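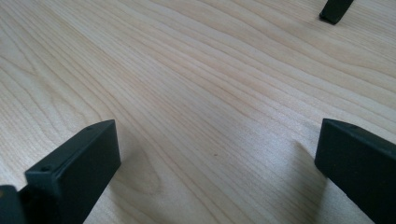
The Letter from Bonedard

Politics > Foreign Affairs > Features

Print this article | E-mail to a friend

22 August 1999

The letter was three pages long and it used the word "regret" only one time. In the foreign ministry of Uston they read this word again and again, first in the original and then in the translation. The translator had chosen "sorrow." A second translator was called, and he wrote "regret." By evening the government had two versions of the same apology and did not know which one to answer.

The quarrel between Uston and Bonedard began in May, when a patrol boat from Bonedard stopped the ferry Devent and held it for 32 hours. The passengers were treated well, but the captain was taken to shore and questioned. Uston called its ambassador home. Bonedard closed the fruit market at the border, where over 1000 families earn their living, and for the whole summer the trucks stood in line with nothing to carry.

I went to the border town of Ferreira to see how a dispute between two capitals looks from close. People there are tired of it. They have cousins on the other side and they telephone them every evening, and they talk about prices, weddings and the water level in the river. The letter they heard about on the radio.

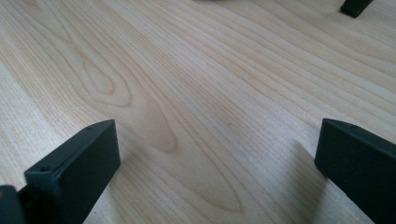 Sorin Ursu thinks the letter came too late to save this season, and that the ministers should have sent it when the captain was released. The plums, he told me, do not wait for the ambassadors. He would accept any word, sorrow or regret, if the gate opens in the morning.

In the capital the question is less simple. The opposition says that a government which accepts half an apology will receive only half apologies in the future. The prime minister has a small majority and must go to elections in 2000, so he listens to this argument more than he would like. His advisers have prepared an answer which thanks Bonedard for its "constructive message" and asks for compensation for the owners of the ferry. I was allowed to read the draft but not to copy it. It is polite and a little cold.

Bonedard has also its own difficulties. The navy there did not want any letter, and the newspapers close to the navy printed the text on an inside page, under the shipping news.
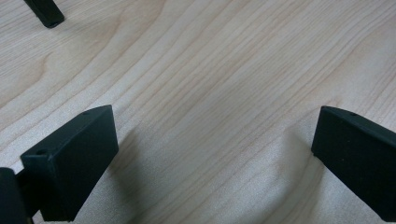
What Comes Next

The two foreign ministers are expected to meet at the river, in the old customs house, which belongs to both countries and is painted by neither. The captain of the Devent has been invited and has not yet said if he will come. The first subject will be the market. The ferry and the compensation are left for a second meeting, for which there is still no date.

Also in Features:
Who Owns the River?
A Summer Without Trucks
The Ambassador Packs His Books
Small Navies, Big Newspapers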